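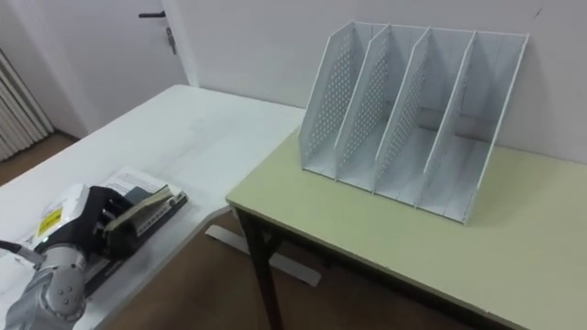 Comparing Two Grippers for Paper Handling – Project Report

So my project this semester was about paper, which sounds boring until you try to get a robot arm to pick it up! I wanted to know which of our two grippers could grab a thin booklet off a stack and put it in a desktop file organizer on the next table. The first gripper is the Prilby, which has thick jointed fingers. The second is the Dranier, a plain parallel one with flat rubber pads. Both went on the same arm with the same Carnavov controller, so the only thing I swapped was the hand (and the mounting screws, which I dropped a lot).

I ran 224 tries in all, split evenly between the grippers. The booklets, loose sheets and a binder went on the white table in a messy stack, and I restacked them between tries. I drove the arm by hand for the practice runs and then used recorded paths for the real ones.

The Prilby did better on booklets. Its fingers pinch the edge of a cover and bend it up a little, and once there's a gap it holds on really well. The trouble is getting in under the edge in the first place. If I came in too steep, the fingertips pushed the booklet across the table, and a few times the whole stack went with it. Coming in low fixed most of that – it took me way too long to try it.

The Dranier was faster, and I loved it for the binder. On thin covers it mostly slid off. I tried closing it slower and setting the grip force higher, and the higher force creased two covers pretty badly (sorry, lab manual).

Letting go was its own problem. The organizer's compartments are slanted, so the arm has to tilt the booklet to match before it opens the fingers. I turned the wrist 180 degrees between pickup and drop, and the cable kept catching until I gave it more slack.

If I had another month I'd redo the approach angles with the Grímsdóttir force sensor, which showed up in December after I'd finished testing. I'd also like to try single sheets on their own. I only did a handful with each gripper and I don't trust those results enough to put them in the table.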